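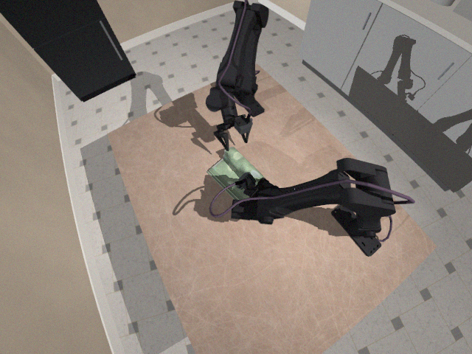

Do you need a $200 bead loom to make a decent cuff bracelet? I've made 38 of them on a loom built from scrap pine and two hair combs, and they sell at the same price as the ones off my fancy loom.

Crafts > Beadwork > Threads

Anju Grewal
March 19, 2023

I'm bringing this up again after another week of "which loom should I buy" messages, most of them from people who have never warped a loom in their lives. Please warp a cheap one first. You may hate it. Plenty of people do and go back to peyote stitch.

14 replies 9 shares

The fancy loom, for the record, is a Vedlow. I bought it in November after reading a lot of glowing reviews, nearly all of them by people who had owned it for a weekend. It's fine. The warp bar slips if you pull hard, and I pull hard.

The big claim for it is "perfect tension." I don't know what that means. Tension is in your hands and in how you tie on. If your edges wobble on a cheap loom they will wobble on this one too, and you'll be out the money.

6 replies 2 shares

Now the no-warp-ends thing. You know the pitch: only two threads to weave in when you finish! Great. Except you're limited to the lengths their pegs allow, and if one bead in the middle is a bit fat you find out when you pull everything snug and the whole strip buckles.

I did a 2724-bead cuff that way. Diamonds, three blues and a cream. Row by row it looked lovely. Then I pulled the warp and got a ripple right down the left side that no amount of steaming or cursing would take out. It's in a drawer.

Same pattern on the scrap loom, ends woven in by hand over two evenings of bad TV. Flat as a ruler. Sold at the Bostport spring market before lunch.

31 replies 12 shares

Someone asked about thread. I use whatever braided stuff is on sale for warp and a thinner nylon for weft. I've tried the Pokgate "pro" spools and I can't tell the difference except that the label is nicer. If you can, wonderful, buy it.

What I will spend money on is beads. Cheap seed beads are a false bargain – I once threw out a third of a tube for being crooked, chipped or plugged. Cull before you start. Yes, it's boring.

8 replies 3 shares

And needles. Long, thin, and have more than one, they bend. Mine all look like little bananas by the third cuff and I keep using them anyway.

The other thing people ask is whether a better loom makes you faster. I timed myself, because I was curious and a bit annoyed. The same 755-bead band took one long afternoon on each. The Vedlow was ahead by the time it takes to make tea, and I'd already done the pattern once by then, so make of that what you like.

11 replies 4 shares

Before anyone comes for me: if your hands hurt, a loom that stands up and tilts is worth paying for. My friend in Sutherland has one and can bead for an hour now where she used to manage ten minutes. I'd call that a real reason. "It came in walnut" is a weaker one.

I'm also not selling plans for the scrap loom. Two uprights, two crosspieces, a comb glued on each end, a screw to tie off on. Sand the edges or it'll eat your thread.

22 replies 17 shares

Next up is clasps. I have opinions on slide tubes and most of them are rude, so give me a day or two.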